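2019-10-11 – thread on seat of arbitration, the clause item I get most excited about

**1.** Spent the week reading supply contracts between Firkholm and its distributors, and I'm going to talk about the seat. Yes, again! It's one line in the clause and it decides which courts can step in, and which ones can set the award aside.

**2.** People mix up seat and venue all the time. You can hold every hearing in a hotel in Vienna and still have a London seat. The hearing room is about travel and coffee. The seat is about law.
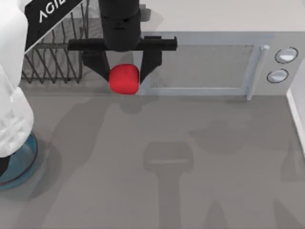
**3.** My favorite bad clause so far gives "Geneva or Singapore, as appropriate." Appropriate to whom?! Gorazd Petek and I argued over it for an entire lunch. A seat should sit as firmly as that round teal-blue base on the countertop – one city, named, done.

**4.** Then there's the Mandura draft: 158 pages, and the seat shows up only in annex 14, where it disagrees with the main body. Please read your annexes.
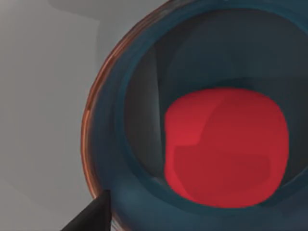
**5.** Jasmina Radonjić asked me in September whether the governing law of the contract settles it. It doesn't, at least not safely. The law of the contract, the law of the arbitration agreement and the law of the seat can be three different things, and courts have split on how to match them up. So write all three down – it's two extra sentences.

**6.** Things I'd check before picking a city:

- Is the country in the New York Convention?
- How quickly do its courts help with interim measures?
- Can an award be appealed on a point of law, and can you opt out of that?
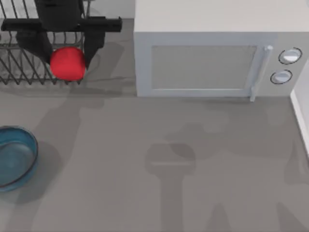 ## Part two, next week

Multi-party clauses! Omprakash Dhillon has promised me a truly wild one from a joint venture, so send me yours too.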